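Filed under: Sketchbook, Odd Jobs of Art

I have spent the last two winters trying to learn to make linocuts, and I would like it noted that I began as a person with perfectly good thumbs.

It started because I had run out of things to do with my drawings. There were 112 of them in the plan chest, mostly of the harbour wall at Hatangate, and mostly of the same bit of the harbour wall, as there is a bench opposite it. A drawing sits in a drawer and reproaches you. A print, I reasoned, could be got rid of. You could make sixty of a thing and post them to people at Christmas, and they would be obliged to put one up for at least as long as you were likely to visit.

So I bought a starter set from Bruren, which came in a tin with a picture of a smiling robin on the lid. The robin had clearly been cut by somebody who knew what they were doing and owned better tools. Inside were a handle, a set of blades, a roller the width of a biscuit and a tube of black ink that had already separated into oil and regret. The instructions ran to a single folded sheet, and the English half said to "cut away from the hand always with joy". I have managed the first part of that since the plaster came off.

The trouble with lino is that you have to think backwards, and I don't mean only left to right, though I did print a whole batch of Hatangate with the lighthouse on the wrong side of the town. My sister-in-law, who grew up there, thought it was a very nice picture of somewhere else. The harder thing is that you are cutting out the light. With a pencil I put down the dark bits and leave the rest alone, which suits my temperament. With lino, everything is dark until you dig it out, and if you get bored halfway across the sky then you have drawn a storm.

I have drawn a lot of storms.

There is a class at the Drinora on Tuesday evenings, above the room where they do the framing, and I went along in August on the grounds that it couldn't make things worse. It's a long room with a sloping ceiling and a proper press at the far end, the kind with a big spoked wheel, and everybody waits for a turn on it with the look of people queuing for a slide. The rest of the time you burnish by hand with the back of a spoon. I had been using a dessert spoon at home. At the Drinora they favour a wooden one, worn flat on one side, and the regulars bring their own and are a bit funny about lending them.
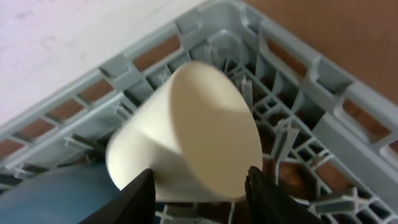
Burnishing is the part I turned out to be good at, possibly because it needs no talent at all. You lay the paper on the inked block and rub in small circles, and you lift a corner to see how it's coming, and you put it down again and rub some more. What you must not do is let the paper shift. I let the paper shift a great deal at first, and the class was kind enough to say that the double outline gave the boats a sense of movement. They were moored boats.

Then there is registration, a word I had previously associated with schools and cars. If you want a second colour you need to cut a second block, and the second has to land exactly where the first one did, otherwise the red of the buoy floats off on its own across the water. Everyone has a system for this. One woman uses pins and a strip of card. The man beside her has built a jig out of an old drawer front, with hinges, and it works so well that he has stopped making pictures and now mainly makes jigs. I use two strips of masking tape and hold my breath.

The paper has been the real expense. I started on cartridge, which is fine and cheap and tells you everything you've done wrong. Then someone at the class let me have a sheet of Anozie, a thin Japanese-style paper with a bit of fibre in it, and that was the end of my being sensible with money. It takes the ink as if it had been waiting for it. You can see the pressure of the spoon coming through from the back, so you know when to stop. I ordered a pack that night and then was too frightened to open it for three weeks, and went on printing storms on cartridge.

I did open it in the end, for the harbour wall. The bench view again, but this time with the lighthouse where the council put it. I cut the sky last, when I was fresh, having been told that people always leave the boring parts until they're tired. It is still not much of a sky. There's a patch near the top left where the blade skidded and I turned it into a gull, and then had to put in some other gulls to keep it company, and now it's rather a busy morning over Hatangate.

Of the sheets I printed, a few came out patchy, one has a thumbprint on the sea, and the rest are hanging on a string across the spare room, drying at the pace that oil ink dries in an unheated house. The packet says a couple of days. I gave them a week and still managed to get black on the cat, the door frame and a clean pillowcase.

Next I want to try a reduction print, where you do all the colours from the one block and cut more of it away each time, so that by the end there is hardly any block left and no going back for another go. The class calls this the suicide method, with what I thought was unnecessary relish. I have bought the lino. It's leaning against the wall by the desk, still flat and grey and unspoiled, and I've drawn the bench on it this time, seen from the wall.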